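Chapter 3
Rules for the Shared Bench: Good Practice in Recording Handling Tasks

In this chapter
Who is responsible for a recording session
Preparing the bench and the person
Cables, power and loose equipment
What must be written down, and when

3.1 Why rules come before recordings

Much of the work that teaches a robot to pick up, turn and put down everyday things is done by people. A person carries out the task by hand, wearing or holding the recording tools, and the robot learns from what was recorded. The earlier chapters dealt with the tools themselves. This chapter deals with conduct: what a laboratory must agree before the first session, what the person at the bench may expect, and what must be checked before a recording is accepted.

Students often meet these rules as a list pinned to a wall and assume that they were written by someone who had never done the work. The reverse is usually true. The Ukville bench code, on which most of this chapter is based, was drawn up by Arūnas Eglītis after a review of 2,814 recordings made for the Vindell project. Of these, 557 had to be set aside. Few showed any fault in the robot or in the sensors. In most of them the session had been started before the bench was ready, or the notes did not say which object had been used.

3.2 The person at the bench

Every session has one named lead. The lead may also be the person performing the task, but the two roles are recorded separately. Anyone may stop a session, at any time and without giving a reason, and a stopped session is kept and marked as such. It is never deleted.

Straps, bands and gloves worn on the hand must be fitted by the wearer. They should hold firm when the wrist is turned and must not leave a mark on the skin. The Ukville code limits a single period of work to 56 minutes, after which the hand is freed of all equipment. Laboratories may set a shorter limit -- Kisia does so for tasks that need a tight grip -- but not a longer one.

3.3 The working surface

The object to be handled is placed in a marked area or an open tray, so that each attempt begins from a known place. Soft objects need particular care. A plush toy does not come to rest in the same way twice, and its position should be noted at the start of each attempt. 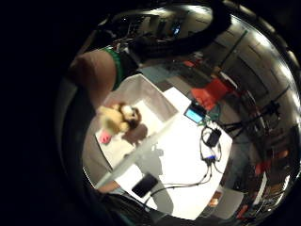 Cables are the most common source of dispute between laboratories. The code does not forbid them on the bench, as some earlier rules did. It asks that no cable cross the area in which the hand will move, that every adapter can be reached without leaning over the object, and that screens needed by the lead can be read from where the lead stands. Phones and tablets may remain on the surface only if they form part of the session, and they are then listed with the other equipment. Stands and tripods are kept clear of the path to the door.

Other people may be present. Their names are entered in the record if any part of them, including a hand or forearm, is likely to be recorded, and their consent is obtained beforehand.

3.4 The session record

The record is completed before the bench is cleared. It gives the name of the lead, the task, the object, the equipment worn and any departure from the code. The version in use at the time must also be stated; the text followed in this book is the Lapiņa revision of 26 April 2023. Section 3.5 sets out a full record and explains each entry in turn.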